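August, late

Sat down after supper with the quotes again. There are three of them now and they don't agree on anything, not even on what counts as part of the machine. Tidik lists the arms, the grippers and the controller as one line. Cluvham lists every cable. Andamier sends a single price and a nice cover letter and you have to write back to find out if the table is in it.

The question for the budget is still the same one as in June: do we buy a second two-arm cell for assembly, or do we put the money into the first one and make it do more. Eluned wants the second cell. Rafferty wants better grippers. I have to hand in one page, and the page has to have one number at the bottom.

I spent most of the morning at the cell with Nia to see what the job needs before I price anything else. We are using stools for the trial work because Howells sells them flat and they are cheap, and because a stool has most of what we would meet on the real orders. Legs, corners, a frame that flexes a bit when you push on it. Nia has ordered 20 of them. I put that under consumables, which Sioned will query, and I'll tell her that a stool you take apart every day is a consumable.

What I wanted to know was how much of the trouble is reach and how much is grip. If it's reach, we need longer arms or a different mounting, and that means Cluvham, who are the only ones of the three offering the longer model. If it's grip, Rafferty is right and we can spend a lot less.
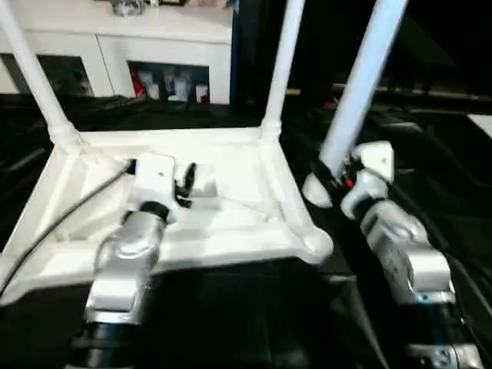 Grip matters more than I had allowed for. A leg is long and awkward to hold, and the other hand has to keep the frame still while the first one does anything to the leg. So the two grippers are doing two different jobs and we have been buying them as a matched pair out of habit. Nia said she would happily have one plain clamp and one good hand. I asked her to put that in an email so I can attach it.

Rafferty came by before lunch with his list of gripper parts. He has the finger pads down as a one-time cost. I changed it to a yearly cost. Pads wear, and last year we bought them three separate times out of petty cash, so none of it showed up anywhere and it looked like the cell ran for free. I would like to stop doing that. He didn't argue much. He did say that if I put every small thing in the budget it will look expensive, and I said it is expensive.

Then cables. We always forget the cables. The ones to the grippers bend every time the arm moves and they should be treated as wear parts too. Cluvham want $200 for a spare set, and I would sooner have the set on the shelf than wait for it. Lead time on their spares is 12 weeks, according to the quote. Tidik don't give a lead time for spares at all, so I have written to ask. Third time of asking.

Called Andamier at 2. Areeba Sial is our contact there now and she was more use than the last one. The table is not in the price. Neither is the training, unless we go to them for it. She can hold the price until the end of September, which helps, as the budget meeting is before that. I asked her about buying a single gripper to try and she said they do a loan for a month if we pay shipping both ways. I've put the shipping in. Even if we buy elsewhere in the end, a month with their gripper on the stool legs would tell us more than any of these brochures.

So the page, as it stands tonight:

Keep the one cell. No second cell this year.
One new gripper, make to be settled after the loan.
Spare cable set.
Finger pads, yearly line.
Shipping for the loan, both ways.
Stools.
Shelving. The parts storage by the cell is a mess and we lose time hunting through it.
Training for one person, probably Nia, if she wants to go.

I took out the second camera. Rafferty will notice. The one we have is good enough for the stools and I can't make a case for another until we know what the next product looks like.

Eluned won't be pleased about the second cell. Her point is that when the one cell is down, everything is down, and she isn't wrong about that. It was down for four days in the spring waiting for a joint. But a second cell is also floor space, a safety fence, another service contract, and somebody to run it, and the quotes only cover the machine. I worked out the rest on the back of the Tidik letter and it came to more than the machine. I should type that up properly and put it behind the page, or she will think I only looked at the top line.

I could put the second cell down for next year as a placeholder. Sioned doesn't like placeholders. She says they turn into promises. I'll ask her in the morning before I write it in.

Other things to do tomorrow. Write to Areeba and say yes to the loan. Get the service contract renewal date, which I think is in the blue folder and may be in my desk at work. Ask Nia how many cycles they ran this month so the pads line has something behind it. Measure the space between the table and the cabinets, since Andamier's controller box is bigger than ours and has to go somewhere.

It's gone eleven. The cat has been sitting on the Cluvham quote for the last half hour and I've left her there.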